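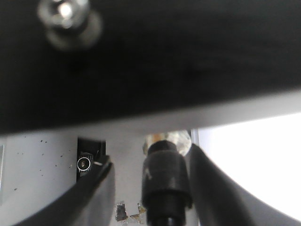 A resident of the Kuruc building asked, before the agenda was taken up, whether the water rate increase approved in May would apply to shared laundry meters. The chair replied that it would, and that item 3 would cover the matter.

Varkgate Tenants' Association
Minutes of the Regular Meeting, Sunday, July 7, 2024

1. Minutes of the May meeting were approved with one correction: the street name "Jistach" had been misspelled in item 5.

2. Parking. The board reported that 10 spaces behind the Stesero building will be closed for repaving. Permit holders may use the Jistach Street lot during the work. Members objected to the short notice. The board agreed to post future closures in each lobby.

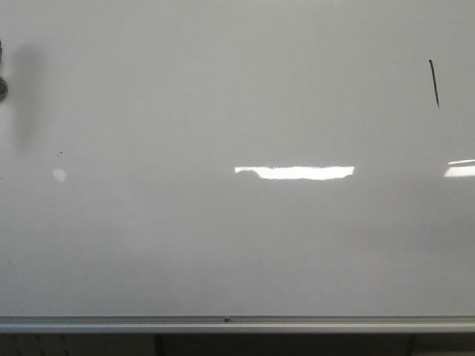 Whiteboard, meeting room.

3. Water charges. The secretary read the letter from the management office. The yearly charge for each shared meter will be $328, payable in two parts. A motion to request an itemized statement was made, seconded, and carried. Two members abstained.

4. Courtyard. The association holds $1,000 for benches and planting.
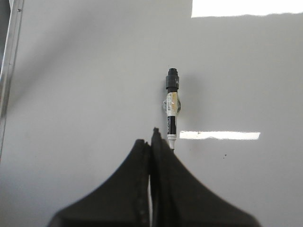 Members favored spending the larger share on benches, with planting put off until fall. One member asked that the benches have backs. The board will obtain prices and bring them to the next meeting.

5. Other business. The lock on the Kuruc bicycle room still sticks. The secretary will write to the management office again.

The meeting was adjourned at 4:40 p.m.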